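The Piano on Brunner Street

When Seidu Atinga inherited his aunt's piano he was living up four flights of stairs in Stoltitow, in a flat where the kitchen table had to be folded away before anyone could open the oven. He was fifty-eight, he had never played a note, and the letter from the solicitor said the instrument must be collected by the end of July or it would go to the sale rooms, who had offered 500 for it and seemed to think they were being kind.

"You'll say no, of course," said his daughter Somia over the telephone.

"Of course," said Seidu, and went out that same afternoon to see a man about a van.

He had only ever known the piano from underneath. As a small boy he used to lie beneath it on the rug while his aunt gave lessons, looking up at the dusty boards and listening to other people's children get the same bar wrong, over and over, until the smell of her stew came down the passage and everybody was sent home. He had been happier there than anywhere since — a thing he had never told his aunt, who would have laughed at him and then, probably, cried.

The removal men wanted 2,000 to take it up the stairs. They went and looked at the stairs and then they wanted 3,000. Seidu thanked them, gave them each a cup of tea, and sat down on the bottom step to think. It was there that Mrs Vistix from the ground floor found him, coming in with her shopping, and asked whether he had been taken ill.

He told her all about it, the rug and the stew included, because she put her bags down and seemed to have the time. When he had finished she was quiet a moment. Then she said that her front room got the sun until 5 in the evening, that she hadn't had a proper use for it since her husband died, and that she supposed a piano couldn't be any more trouble than he had been.

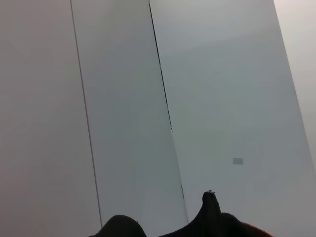

Pale grey panels, with a dark seam between one and the next.

So the piano went in on the ground floor, between the window and the sideboard, and Seidu went down to it most evenings when he had washed up. He began with one finger. Mrs Vistix sat by the window with her mending and told him, quite gently, whenever he got the bar wrong, and he would go back and get it wrong again.

Somia came to visit before the autumn. She knocked at the flat upstairs, had no answer, and followed the sound back down. Her father was at the keys with his glasses pushed up on his forehead. Her own little boy had run on ahead of her, and by the time she had got her coat off he was flat on his back on the rug, looking up.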